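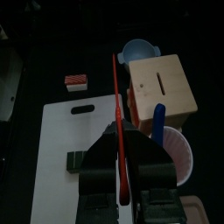 Posted by the management at Secondhand Supper | June | Filed under: Toys, Grumbling

I have never believed in the play kitchen. There, I said it. Everybody tells you a toy food set will keep a kid busy for hours and teach them to love vegetables. My niece got one from Jodent two birthdays ago and what she loves is putting the salmon sushi under the couch.

So when the toy library in Fornville asked its members to try out a mixed lot of pretend food and cookware, I said yes mostly to be proved right. The lot was 35 dollars used, and I'm told the same stuff new would run 114. I doubt that. I doubt most "new" prices written on masking tape.

The light blue pot is fine. It has a little side handle and a proper round bowl, and kids will put anything in it. The white cutting board is the best thing here, big and plain with a handle hole, and it could pass for the one in my own kitchen. I have less to say for the long red utensil. Is it a spatula? Is it for stirring? My niece says it's for "the soup," and she has used it on soup, sushi and the dog.

Then there is the small green block with pale stripes. I take it for cucumber. She takes it for a pickle, a bus and, on one long afternoon, a baby. I suppose that counts as imagination, though she'd do the same with a rock, and rocks are free.

The sushi I do like. White rice, red and white stripes on top, no mistaking it. But who decided a 4 year old needs sushi? She won't touch the real thing.

The wooden box with the slot in the top got more play than all the food put together. I'm not sure it even belongs with a kitchen. She spent most of the morning trying to mail things through it.

My verdict: keep the board and the pot, skip the talk about healthy eating. She had crackers for lunch.

Comments (3)

daher_dad: Ours ate the toy carrot. Ate it. So maybe it does teach vegetables.

plainoldpat: 35 is too much for used. Offer 20.

moss_and_mop: The box is always the winner at our house too.

Related posts
Do Kids Need a Toy Cash Register?
The Drinberg Yard Sale, Reviewed Without Mercy
I Tried Sorting the Puzzle Pieces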